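4.3 Setting up a staff profile and assigning a Chair

This section applies to the Muvton Staff Directory, release 16 and later. You need the Faculty Editor role. Departments that still use the Filtisdale import sheet should complete section 4.2 first.

1. Sign in and open Directory > People > New profile.

2. Enter the surname exactly as it appears on the contract. Accented characters are accepted (for example, Gajdoš) and must not be replaced with plain letters.

3. Under Appointments, add one line for each post held. Enter the start year and, for posts that have ended, the end year. Leave the end year blank for a current post.

4. Select the grade from the list. If a person was promoted within the same department, add a new line. Do not overwrite the old one.

Note: Visiting posts are entered under Affiliations. They do not appear in the public list of appointments.

5. Under Media, attach the images for the profile page. Up to four may be attached. Type a caption in the Caption field and press Save.
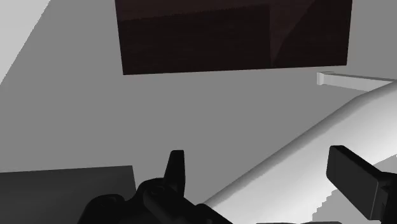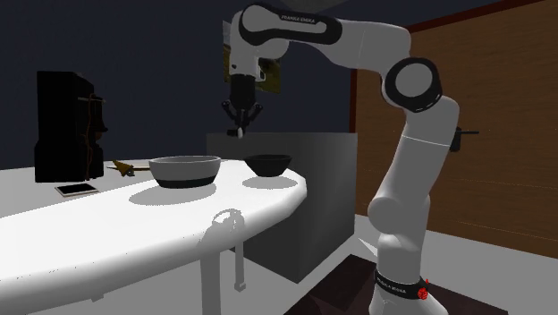

Fig. 4-3. Research images, robotics (simulated).

6. To make the person Chair, open Department > Offices and press Assign. Enter the first day of the term. The outgoing Chair's term is closed on the previous day.

Caution: Assigning a Chair transfers approval rights at once. Leave requests waiting with the outgoing Chair move to the new one and cannot be moved back.

7. Check the biography text. The limit is 24 lines. Longer text is saved but is shortened on the public page.

8. Press Publish. The profile is sent to the Flalham server and appears after the next overnight update.

Note: If message 61 is shown, two current posts in the same department have been marked as principal. Clear the Principal box on one of them and publish again.

Profiles of staff who leave in September remain public until the end of that month unless Hide is selected on the Status tab.

Related topics
4.2 Importing records from the Filtisdale sheet
4.4 Joint appointments
4.5 Acting Chairs and cover
5.1 Approval rights by role
Message list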